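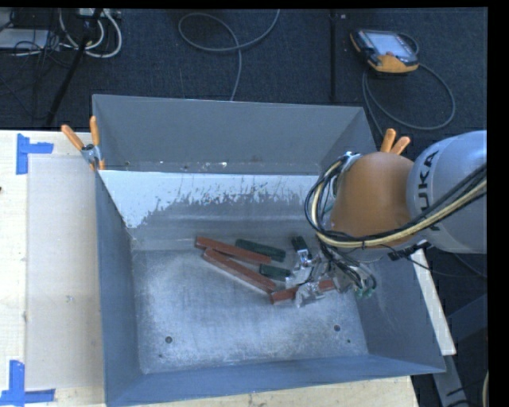
Department of Vehicle Engineering, Small Motorcycles Group, Grarport

Figure 2. Grey metal bin on a wooden tabletop, from above, with KUKA arm and gripper.

4. Road trials of chain lubricants

4.1 Choice of products

Motorcycle chain lubricant is sold in more kinds than there are kinds of chain. We limited ourselves to four: Jitness, a clear spray that promises not to fling; Cai, a dry wax; Tovwood, a sticky gold grease in a spray can; and plain gear oil put on with a brush. The gear oil was included as a control, and also to annoy people who had paid for the other three. Labels were covered with tape before the cans left the store room. This hid the brand names well and did nothing about the smell. Tovwood smells like a bakery next to a tire shop, and we doubt that any rider who had met it before was fooled.

No maker supplied product free of charge. We asked. Everything was bought over the counter at retail price, and the receipts were kept longer than some of the chains.

4.2 Riders and machines

Five riders took part, all of them commuters using their own single-cylinder machines with sealed-ring chains. Each rider was given a new chain and a new pair of sprockets at the start of every stage, fitted in our shop by the second author, Hanane Fawzy, who set the slack herself and asked the riders to keep their hands off it. Requests of this kind have limited force. One rear axle came back with fresh wrench marks and a rider who had no memory of them. That stage was run again with a dab of paint across the axle nut, and the paint held.

Each stage lasted 400 miles. Riders applied the lubricant at the start, after a cleaning with kerosene, and then whenever the can told them to. Instructions on the cans differ a good deal. Cai wants a coat after every wet ride, while Jitness says "as required," a phrase that moves the whole research question onto the customer. For Jitness we fell back on the interval printed in each owner's manual, and the same was done for the gear oil, whose container was silent on the subject of motorcycles.

One rider, having finished the Tovwood stage, went on a family visit without telling us and brought the chain back with 993 miles on it. We have kept this result out of the main comparison. It is discussed in Section 4.5 on the grounds that it would be a shame to waste it.

4.3 Measurement

Wear was taken as the growth in length over a fixed run of links, with the chain off the machine, cleaned, and hung under a constant weight. The common method of pulling a link away from the rear sprocket and frowning at it was also carried out, by the riders, before they were told our readings. The two methods agreed in direction more often than we had feared. They did not agree in size. A chain that has grown very slightly can look dreadful if it is dirty, and a badly stretched one with a coat of fresh wax on it looks ready for sale.

Fling was measured with a sheet of white card clipped inside the rear wheel guard. The card was weighed before and after. This picks up road dirt as well as lubricant, so we weighed it again after a solvent rinse and used the difference. In wet stages the card tended to turn into something closer to oatmeal, and those readings were dropped. Readers planning similar work should use plastic.

At the end of each stage the rider filled in a short form on noise, smoothness and how clean the wheel stayed. There was a box for other remarks. Most of the other remarks concerned driveways.

4.4 Results

Differences in chain growth among the four products were small, and smaller than the differences among riders. Put simply, who was riding mattered more than what was in the can. The rider with the least wear, Hajar Lahlou, had the least wear on all four products, rides gently, and cleans her chain on a schedule that the rest of the group regards as a cry for help. The rider with the most wear had it on three of the four and keeps the machine outdoors by the sea.

Fling was a different matter. Gear oil threw far more onto the card than anything else, and the riders' forms leave no doubt that it also reached wheels, boots and one wedding guest. Cai left the card nearly clean. Jitness, whatever its can says, came in third, ahead of the gear oil only. Tovwood stayed on the chain very well and so did everything that touched it, including sand, a leaf and a length of thread.

Scores for smoothness followed price closely. As the labels were covered, we looked for a leak and found one: the cheaper cans have thinner caps, and two riders told us afterward that they could tell a good product by the cap. We report the smoothness scores for completeness and draw nothing from them.

4.5 The long stage

The chain returned with 993 miles on it had been lubricated once, at the start. Its growth was well above that of the ordinary Tovwood stages, as one would expect, but the rings were intact and no links had gone stiff. The rider's form gave it top marks for smoothness. A single chain proves very little. We mention it chiefly for the manufacturer's warning that skipped coats lead to "rapid failure," a term that might be worth defining on the can.

4.6 Limits of the trial

All riding took place on paved roads, and the only stages with steady rain fell in June, when the riders were at their least prepared for it. We did not test scented products beyond the one already noted. Chains from the repeated stage were measured twice, with the second set of readings used throughout. The tables were last corrected on 26 Feb 2026, after Fawzy found that the columns for Cai and Jitness had been swapped in the draft; the text in this section follows the corrected version.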